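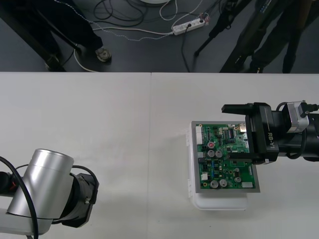 4. Connectors, board layout and the order of work

4.1 The board and its support

In this section we discuss the board as an object of work: where its connectors are, how they are marked, and what this means for the person who must plan the wiring. The earlier report from Bandthorpe (Daly and Moriarty, 2012) treated wiring mostly as a question of cable length. We think this leaves out a large part of the difficulty. A cable of the right length can still be troublesome if the place where it must go is crowded, or if the mark beside it is hard to read.

The board is green and populated on its upper face. It lies in a shallow grey tray with a raised rim, and the tray stands on a white plastic case. The rim matters more than we expected when we wrote the first plan. A connector that enters from the side must pass over it, and the wires behind the connector must bend over it too. At Nisdale the same job was first planned on a flat mat, and the planners there gave no attention to this bend at all.

The height of the case has also an effect. It lifts the board above the table, so the free part of a wire hangs down and pulls a little on the housing. With one thin wire the pull is very small. With a bundle it can turn the housing before it meets its header, and then both must be aligned again.

4.2 Marks and neighbours

Figure 4 gives the view towards the front edge of the board, with the supply header and its mark. 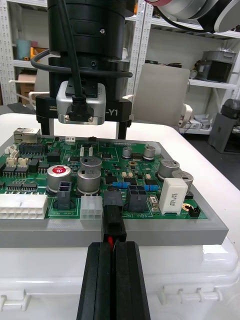
Figure 4. Connector with red wire at the header marked "48V IN". Front edge of the board, tray and case.

The supply header is black and has four pins. Its name is printed in white and is easy to find. Other marks are much smaller, for example "Extr", which stands below another black header on the same edge. We would like to see all names on such a board printed in one size – the designer saves very little space by making some of them small, and the reader loses time.

Not only the mark is important, also the neighbours. On each side of the supply header lies a blue axial resistor. These parts are low and do not stop the connector, but a housing which comes down at a wrong angle may touch them. The capacitors stand higher. The two larger silver ones in the middle of the board hide what is behind them from a person who looks from the front, and for this reason we advise to plan the back connectors from the other side of the table.

Between the black headers there are white connectors of different widths. The width is a good guide to the eye, and Moriarty proposed that the work sheet should show the outline of each connector in its true size. We adopted this for the sheets used at Tagle.

4.3 Single wires and bundles

We separate two cases. In the first, the connector carries few wires and can be treated nearly as a solid piece. In the second, it carries a bundle of thin coloured wires, and the bundle has its own wish to go somewhere. Our sheet now has one line for the direction in which the bundle should leave the board.

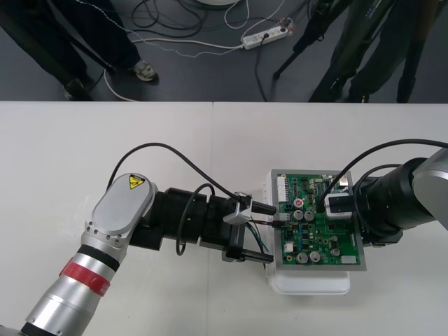
The colours are useful for checking afterwards, when the order of green, black and red can be compared with the sheet. They are less useful during the insertion, because the wires cross each other close to the housing. We therefore recommend to check the order before the housing comes near to the board.

Support of the board is the second point. Pushing at the left edge can lift the opposite side if nothing holds it, and the rim alone does not prevent this. In the sheet of June we had written "hold the board" without saying where. The present version, revised after comments from Munden, names the place: the upper right area for all connectors of the left edge – and never on top of a capacitor.

Contact: R. Daly, Bandthorpe | © The authors | Back to top

Search this journal Enter keywords Go

Comments (3)

wiring_desk: Agree about the size of the printed names. We put paper labels on the tray rim instead.

M. Okell, 02/07/2019: Is the outline sheet from Tagle available to readers? I could not find it in the appendix.

pinheader101: You say to look from the other side for the back connectors, but then the printing is upside down. Any advice for that?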